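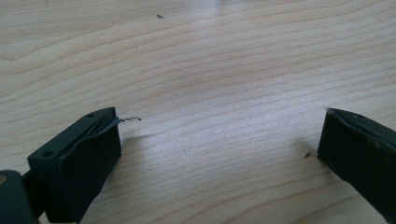
The table, Thursday, before breakfast.

OK so quick one because I have to be in Pemdale by ten and I haven't packed a lunch.

People keep asking how the table is holding up. By people I mean my sister and two of you in the comments. It's fine! Better than fine. Pale, almost cream, and I still catch myself staring at the grain when I should be answering email. There's a bit where the lines bend round into a sort of U and I've decided that's the best part of the whole top. Amos Fitzsimmons, who I bought it from, called that a cathedral. I'd never heard the word used for wood before. Now I say it to everyone who sits down.

And yes, specks. Crumbs probably. A pale table shows everything, this is my main complaint and I may as well get it out of the way. Toast, pepper, coffee grounds, whatever falls out of my sleeves. The old table was dark brown and I could go a week without wiping it and feel like a clean person. Not any more. I wipe this one, turn around, dot. Wipe, dot.

What I use: damp cloth, wrung out hard, then a dry one. No spray. I did use a spray the first week and it left streaks going across the grain and I spent a whole evening getting them off. Lesson learned.

It gets a shine when the light hits it straight on, sort of a whitish patch, and it drives me nuts when I'm trying to see if I missed anything. Trick is to get your head down low and look sideways along the wood. Feels ridiculous, works great. Or just run your palm over it, you'll feel a crumb before you see it.

Someone asked what it cost. $168, plus 30 for Amos to bring it over in his truck, which he did in the rain with a tarp and a lot of muttering. I'd looked at one at Stunditz that was the same sort of color but the legs wobbled in the store. In the store! Where they presumably want you to like it. So no.

Things that live on the table now, by house rule:
the fruit bowl
salt
whatever I'm reading

Things that do not live on the table: mail, keys, batteries, the 4 pens that don't work. That's the rule anyway. By Wednesday night it's usually a heap and I do a five minute clear before bed, everything into the Jilis basket, deal with it later. (Later is Sunday. Sometimes it's the Sunday after.)

Coasters: I wasn't going to be a coaster person. I am now a coaster person. Marín put a hot mug straight down in September and there was a faint ring for days, and I was very calm about it, ask anyone. It faded by itself but I bought a set of 5 the next morning. We're down to four already, no idea where the other one went. If it turns up under the couch I'll let you konw.

Still to do: felt pads on the legs because the scraping is awful, and I want to ask Amos if it needs oil before winter or if that's just something the internet says. If you've got a pale table and you oil it, tell me, does it go yellow? That's my worry. I like it this color.

Right, lunch, shoes, gone. The bench post is coming next week, I haven't forgoten.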